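**Drekthorpe, November 19, 2021**

The Sokaneck Street reading room opened its doors again this week, and what a turnout! More than 1038 people came through on the first day, a number the front desk had to check twice before they would put it up on the board. The line went past the bakery and halfway to the bus stop, and people in it were already swapping tips on which shelves to head for first.

For anyone new to town, the reading room is the small branch on the corner of Sokaneck and Mill, the one with the green awning. It closed in May so the roof could be replaced and the heating brought up to date. The work ran a little long (the first batch of roof tiles came in the wrong size), but the building is warm and bright now and the upstairs windows open again, which they hadn't done in years.

The collection has grown too. There are 3439 items on the shelves, counting the picture books, the large-print novels and the local history boxes that used to be kept across town at the main library. The history boxes are a real treat. They hold old school programs, ferry timetables, hand-drawn street maps and a whole run of newsletters from the Nugroho cannery, with recipes on the back page of every issue. One of those recipes, a fish stew with lime and sweet potato, has already been copied out so many times that the desk keeps a stack of it by the door.

Hafiz Mangundap, the branch manager, spent much of the first day on his feet pointing people toward the stairs. "I had parents showing their kids the corner where they learned to read," he said. "One man walked straight to the westerns, took the same book he'd returned in the spring, and sat down with it. I loved that."

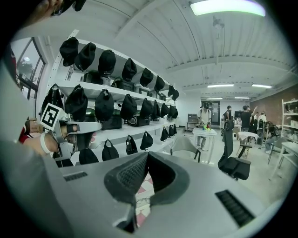
The children's hour is back as well, and it has moved to Saturday mornings at ten so that working families can make it. The first few sessions will be built around folk tales, with a different story from a different country each time. Kids can bring a cushion if they like, or borrow one from the pile. Older children have something of their own to look forward to: a comics club that meets on the upper floor after school, with paper and ink supplied and no sign-up needed. Just turn up and draw!

Borrowing has become easier. Cards issued before the closing still work, and any late fees from that time have been wiped. Adults can take out eight books at once, up from four, and keep them for the same three weeks as before. Books can be handed back at either branch or dropped in the slot beside the main entrance at any hour. DVDs and puzzles should still go to the desk so the cases don't crack.

Then there is the Simora, the old upright piano that stood under a sheet in the back hall for as long as most of us can remember. It has been tuned and moved to the ground floor, and visitors are welcome to play during the last hour of the day — gently, please, as there are readers upstairs. On opening day a retired music teacher sat down and played waltzes until closing time, and a fair number of people put down their books and stayed to listen.

The branch is open Tuesday through Saturday, nine to six, with a later closing at eight on Thursdays. The side entrance on Mill Street has a ramp and a wide door. Parking is tight on market days, so the bus or a bike is a better bet. New members should bring something with their address on it, and a card takes a couple of minutes to make.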